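Markdown draft, chapter two

**The Revised Estimate**

The Office of Regional Statistics at Sarkum issued its quarterly growth estimate at 7 in the morning, and it had done so through two changes of government and one flood. Trevor Fraser, Deputy Director for National Accounts, regarded the hour as a matter of public trust.

It was therefore with some displeasure that he received, late on an evening in May, a written notice from Mateja Zupan of the Prices Section. The notice stated that the wage return from the Kermani district had been entered twice. Growth for the quarter, which the Office intended to announce as 2 per cent, could not be supported.

"The Minister has seen the higher figure," said Fraser by telephone.

"The Minister has seen a draft," Zupan replied. "The rules provide for that."

She had made the call from her bedroom, with her suit for the morning still to be pressed and the district returns open on her knee.
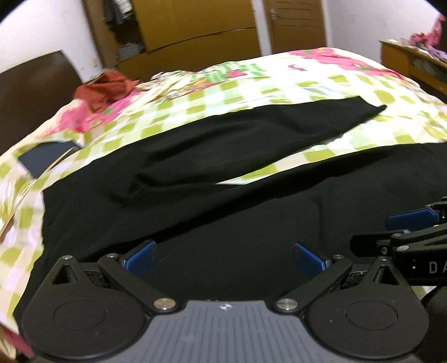

*Black clothing on the bed, the evening before publication.*

The rules did provide for it. Under the standing orders, any officer of the Prices Section could request a review before release, and the review was to be heard by the Chief Statistician. That post was held by Zohreh Ghorbani, who had written most of the orders herself and was known to dislike having them read aloud to her.

Ghorbani convened the review at once. Armindo Frade attended for the Ministry as an observer, and was reminded that observers did not speak. Fraser submitted that a late correction would unsettle the markets, that the Forero Bank had already set its rate on the strength of the draft, and that the fault might properly be dealt with in the next quarter.

"How did the Forero Bank come to have the draft?" asked Ghorbani.

The minutes record no answer.
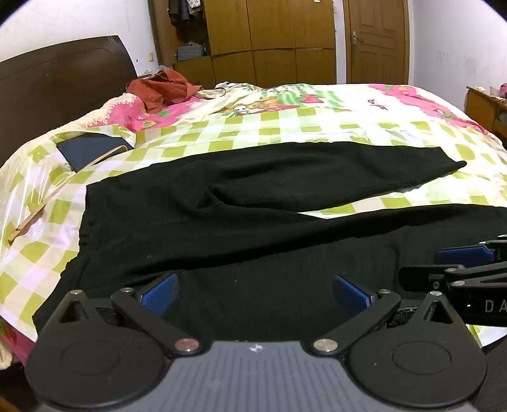 Zupan was then invited to present her evidence. She explained that the Kermani return covered 1000 employers, that it had been sent first by the district office and again by its branch at Etau, and that the second copy bore a different reference number. The clerk at Etau, Parviz Kordestani, had confirmed the matter in writing. He had also reported it the previous month, to the Deputy Director.

Frade closed his folder. Fraser asked that the last remark be struck out, and Ghorbani declined.

The estimate was issued at the usual hour. It showed no growth in the quarter, and carried a note of two lines on the treatment of duplicate returns. By noon the Ministry had requested a meeting, and the Deputy Director had requested leave. Both requests were entered in the register, in the order in which they had been received.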